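"Lo más difícil es soltar": una tarde con Rommel Lacson enseñando a un robot a colgar ropa

Llegué a Carrilho a media tarde con la idea de hacerle cuatro preguntas a Rommel Lacson y acabé quedándome hasta que apagaron las luces. Culpa suya, que habla por los codos, y mía también, que no sabía que mirar a alguien colgar unos vaqueros por control remoto pudiera enganchar tanto.

Rommel lleva la parte de teleoperación en Marnen, y ahora mismo todo gira en torno al proyecto Hultance: ropa, perchas y más ropa. "La gente me pregunta si programo los movimientos", me cuenta. "¡Qué va! Yo muevo los brazos, el robot me sigue y todo queda grabado. Después el modelo aprende de esas grabaciones, de las buenas y de unas cuantas feas".

Le pregunto cuántas llevan. "De pantalones, 1135. Queríamos empezar con 300 y nos quedamos tan cortos que daba risa". ¿Y por qué pantalones, con lo que pesan? "Pues por eso, porque la tela vaquera tira hacia abajo y te obliga a usar las dos manos de verdad".
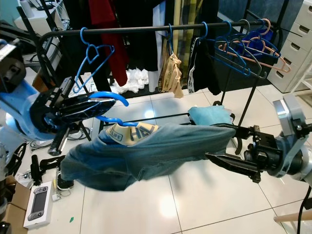 Me explica que al principio todos cometen el mismo error, que es ir demasiado deprisa. "Tú en casa cuelgas un pantalón sin pensar. Aquí no notas el peso en los dedos, lo tienes que adivinar con los ojos. Mi primer intento duró 200 segundos y la percha terminó en el suelo". Ahora le salen en 40, y lo dice con un orgullo que no disimula nada.

Después me dejó probar (sí, a mí). Agarré la percha a la segunda, muy contenta yo, y luego fui incapaz de abrir la pinza sin arrastrar media prenda detrás. Rommel se reía. "¿Ves? Lo más difícil es soltar. Coger, coge cualquiera".

¿Y mis intentos también se guardan? "Los tuyos los miro luego con calma", me contestó, muy diplomático. Las demostraciones con dudas, pausas o correcciones le interesan bastante, siempre que terminen bien: así el robot ve cómo se sale de un lío. Las que acaban con todo hecho un gurruño van a otra carpeta.

En diciembre se lleva el montaje a Endby, donde quiere empezar con camisas. Le dan respeto los botones, me confiesa, y más todavía los cuellos. Yo ya le he pedido que me avise, que tengo una percha pendiente.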